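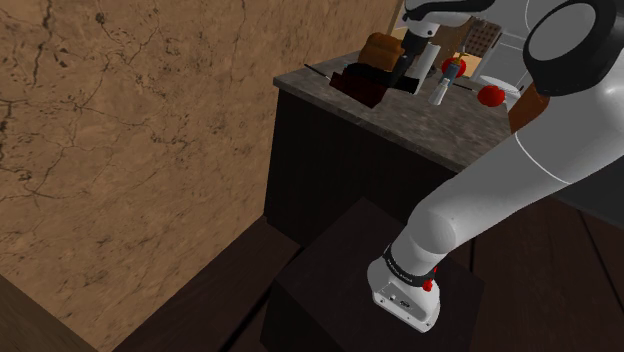 How to Write and Print Your Own Wedding Table Cards

When my husband and I got married in November, we wanted to make the table cards at home. We had 711 dollars left for all paper things, and the printing shop asked for more than this only for the cards. So I learned to do it, and after our wedding I did it also for my cousin. I will explain the way that worked for me.

Start with the guest list
Do not open any design program yet. First put all names in one simple spreadsheet, with one column for the first name, one for the family name, and one for the table. Ask each family how they write their name. We have a guest called Czerwiński, and in my first print the letter ń became an empty square. If your guests have names with special letters, type these names in your chosen font before you decide on it.

For Korean names, ask the guest which order they prefer. My uncle is Tae-yang Seol on his card, but his sister wanted the family name first. Both are correct.

Choose the paper
Take a thick paper with a little texture, but check that your printer accepts it. The thickness limit is written in the printer manual. Very rough paper looks beautiful, but the ink goes into the small holes and thin letters become difficult to read. Buy one sheet first and make a test.

Make the layout
A folded card stands better than a flat one. Put the name on the lower half of the page, because the upper half will be the back side after folding. Leave a free border on all sides. For older guests, please make the letters bigger than you think is elegant. My father-in-law, Tullio Marchetti, walked two times past his own card at our rehearsal dinner.

Then use the mail merge function to bring the names from the spreadsheet into the layout. Look at every page on the screen before you print.

Print, cut and fold
Print one page on normal paper and hold it behind the good paper against a window. If the names are in the correct place, print the rest. Let the sheets lie for one night before cutting. Use a metal ruler and a sharp knife, and change the blade when the edge begins to look soft.

For the fold, press a line with the back of a butter knife along the ruler and bend the card away from the line. Do not press over the printed name.

Keep them in order
Put the cards of each table in one envelope and write the table number on it. Add a few blank cards and a pen of the same color. Give everything to the person who prepares the room, together with a printed list sorted by family name.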